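Vogler Rainbow Flatware, three months in

I bought the Vogler set back in February, mostly because our old forks had wandered off one by one (I blame packed lunches) and I was tired of eating cereal with a serving spoon. It was $136 for the big box, which made me gulp a little, but I had a gift card from Zindov and that took some of the sting out.

First impressions

They're heavy! Heavier than the Povside set we had before, and the balance is nice too - the handle doesn't tip out of a shallow bowl when you let go. My kids fought over who got the rainbow pieces at dinner, so I guess that's a win. I love that finish more than I expected to, especially the way the purple slides into teal and orange when you turn a spoon toward the window.

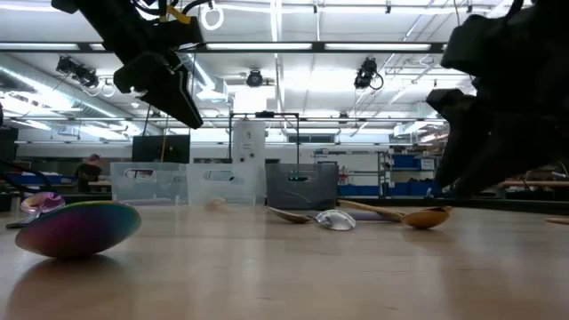

Washing up

The box says dishwasher safe and I've taken it at its word. We run ours every night, and so far the color has held on the spoons and forks. The knives are a different story: 2 of them have a dull patch near the tip, and no amount of rubbing brings it back. I wrote to the store and got a polite reply and a 20 percent off code, which isn't what I asked for, but okay. Water spots show up like crazy on the dark parts, so if you have hard water like us, keep a dish towel handy.

Storing it

I didn't want the colored pieces banging around in a drawer with everything else, so I gave up on the Gridureck divider (too shallow, and it slides every time you pull the drawer open) and went over to open bins. So much better. I can grab a spoon without looking, and the bins rinse out in the sink.
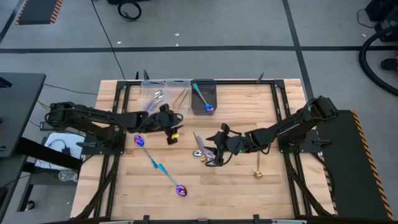
Silver in one clear bin, gold in the next.

Would I buy it again? The spoons and forks, yes, in a heartbeat. I'd skip the knives and get plain steel ones. Four stars from me, and I'll update this if any more of the color goes.

Posted May 30, 2019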